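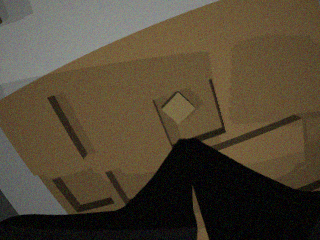

Black gripper above a tan surface (computer render)

Ticket: Confirmation e-mails from newsletter form arrive twice or not at all
Opened: 9 November 2022
Opened by: Apostolos Galanis, Vogler
Handled by: Tavion Mahmoud
Product: Viddale Forms, connected to Drenent Mail
Priority: normal
Status: closed

First message from customer

Good morning. We have a sign-up form for our monthly newsletter on our site. When a person fills in the form, they should receive one e-mail with a link to confirm the address. Since we changed the sender name in July we have two different problems. Some people receive the confirmation two times, with two different links, and only the second link works. Other people receive nothing, also not in the spam folder. I have tested with my own addresses. On the private one I got two e-mails, on the company one I got none. The list of contacts shows me as "waiting" for both.

I have already done the following: cleared the cache of the site, saved the form again, and removed and added the connection key. It made no difference. Please tell me which information you need from us.

Apostolos Galanis

Reply from support

Hello Apostolos, thank you for the clear report. I would like to look at the two problems separately, they may have different causes. Please send me:
- the name of the form as it is written in Viddale
- the address which is in the "From" field now, and the one from before the change
- a screenshot of the page Settings, Connections

Please do not remove the key again for the moment. Every new key starts a new log, and I would like to keep the present one.

Tavion

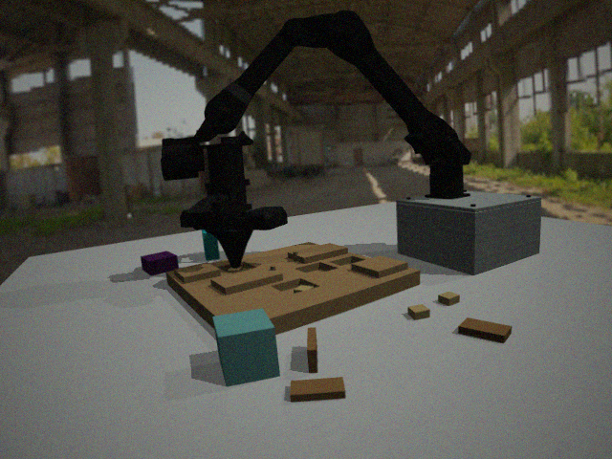
Drenent Customer Support, Leldale Team

Customer, same day

The form is called "News footer". The old From address was on our main domain. The new one is on a subdomain which our web agency has made for us. Screenshot is attached. I see there now two lines with the name Drenent, one with a green mark and one with a grey mark. I thought the grey one is not in use.

Support

The grey mark means that the key is old, but the form still calls it. This explains the double e-mail. The form sends the address to both connections, and each one makes its own link. The later link cancels the earlier one, so your readers who click the first e-mail see the error page.

To correct it:
1. Open the form "News footer" and go to Actions.
2. Delete the action which points to the grey connection. Deleting only the connection itself is not enough.
3. Save, then publish. Save alone keeps the old version on the live page.

For the missing e-mails I looked in the sending log. There are 16 rejected messages in the last 7 days, and all have the same answer from the receiving server: sender not authenticated. The new subdomain has no DKIM record. The record on your main domain does not cover it.

I have put the 2 records which your agency must add into the attached text file. They should be copied exactly, with the dot at the end — some DNS panels add the domain name automatically, and then the record is wrong.

Customer

Steps 1 to 3 are done. I made a new test with the private address and received one e-mail, the link works. The agency has the text file. They ask if the old records can be removed.

Support

Please leave the old ones. Your invoices still go out from the main domain.

Customer

The agency has added the records. The check page was red for the first 3 hours and then green. My company address has received the confirmation now. What happens with the people who were rejected, must they fill in the form again?

Support

No. In Contacts, choose the filter "waiting", select them all and click "Send confirmation again". Please do it only one time, a repeated request in a short period can look like spam to the mail servers. The link in the new e-mail is valid for 7 days.

Customer

Sent. Most of them are confirmed already. You can close the ticket, many thanks for the help.

Internal note (T. Mahmoud): cause 1, old action left in the form after change of key. Cause 2, missing DKIM on subdomain. Asked the documentation people to explain the grey mark on the Connections page, the present text says only "inactive".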